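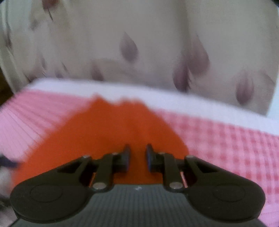

Fletcher Merrick me respondeu ontem que incentivo em dinheiro só funciona enquanto o dinheiro dura, e que depois a recaída volta inteira. Boa objeção! Fui reler o estudo de Clundmont por causa dela.

**1/** São 169 participantes em tratamento por cocaína, acompanhados por 24 semanas. Metade recebia vales a cada exame negativo, a outra metade só o atendimento de sempre.

**2/** O valor máximo por pessoa era de 2400 reais, e quase ninguém chegou lá. Mesmo assim a diferença de permanência no programa é enorme (tabela 6, vão direto nela).

**3/** E depois que os vales acabam? Cai, sim. Fletcher tem razão nisso. Mas não volta ao ponto de partida, e a Addo publicou os dados abertos, dá pra refazer a conta em casa!

**4/** O que eu mais queria ver agora: o mesmo desenho com álcool. O grupo de Pandthorpe prometeu resultados para abril e eu já estou contando os dias.

**5/** Quem tiver o anexo metodológico em PDF, me manda? O link do artigo está quebrado desde cedo.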